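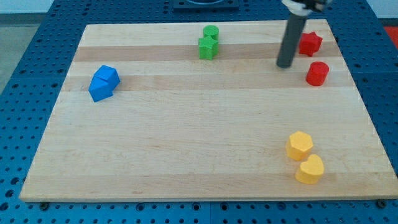 Norken Vandis working on a tabletop block layout: red and green pieces at the back of the board, yellow at the front, blue off to the left.

Norken Vandis
Tabletop planning and perception software for single-arm cells

Vandis is the part of the Norken toolkit that turns an instruction like "put the star next to the heart" into motion an arm can safely carry out. It finds the pieces, works out which is which, plans a path for the tool and keeps checking the picture while the arm moves. We've been building it for years and we still enjoy watching it sort out a messy table!

Finding the pieces
The detector looks at colour and outline together, so two blocks of the same red (a star and a cylinder, say) come back as two separate objects with their own names. Stars, hearts, hexagons and cylinders are all in the starter set, and you can teach it your own shapes from 100 labelled pictures. Our own starter model was trained on 3,021 of them. Pieces that sit partly behind one another get a confidence score, and you choose how low that score can go before the planner asks for a second look.

Planning the push
Plenty of our users work with a plain finger tool and slide things about instead of lifting them. Vandis treats a push as a proper action with its own contact point, direction and stopping place. It tries up to 2,000 candidate pushes per step and throws out any that would nudge a neighbour – very handy when a heart and a hexagon are nearly touching. Rosalía Barrios rewrote this part in June and it's a joy to use now.

Control
The control loop runs beside the planner, and a new instruction can come in halfway through a move. The arm slows, the plan is redone and off it goes again. Speed, tool height and the edges of the work area are set in one short text file.

What you get
– Detector, planner and controller, installed together
– Log viewer with step-by-step replay
– Set-up tool for marking the corners of your board
– 14 worked layouts, from a single block to crowded tables

Before you install
You'll need a fixed camera and an arm that accepts streamed position commands. Do the camera set-up with the board already fastened down, then run the corner check twice. Cayetano Segura's set-up notes come with the download and cover awkward lighting as well.

Related items
Norken Figueroa – log storage and search
Norken Drurildale – simulator for tabletop cells
Vandis shape trainer
Vandis set-up notes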